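Ulter wrist cam kit, setting up the finger view

You bought the kit, it came with 2 brackets and no decent instructions. Same for me. Quick version of how I do it, 20 minutes if the screws behave.

Bracket on first. Cable down the outside of the wrist, never between the fingers. Plug in, power up, open the Erkero viewer. Hand half closed, then tilt the camera until both fingers show and there's still floor in the gap.
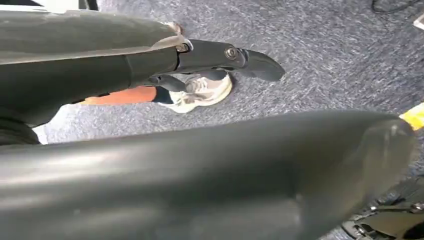 Both fingers in view, carpet and a sneaker in the gap.

Lower finger will look huge. Fine. Don't chase it with the zoom, you just loose the fingertip. Set focus past the fingers, near finger stays soft and thats ok. What you want sharp is the bolt by the curved tip, so nudge the tilt a hair and check again.
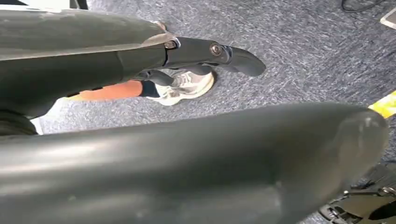
STEP 2: ROTATION AND REACH

Default rotation is wrong on some arms. Viewer > Orientation > 180, save, restart the viewer. Skip it if you only record, you can flip the files later. I leave mine raw.

Then a reach test. Pick something with big print and bring the hand in slow, speed at 50 or lower. Books on a shelf are good, big title on the cover, easy to tell which way is up.

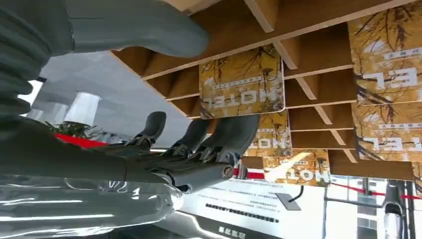

Stop short of contact the first few times. Check the cable has slack at full reach, mine needed more than the Sikancombe guide says. Retighten the bracket after.

Worth 125? For the bracket and viewer yes. The clips are junk, buy better ones. Sepúlveda mount fits too but you redo the tilt from scratch.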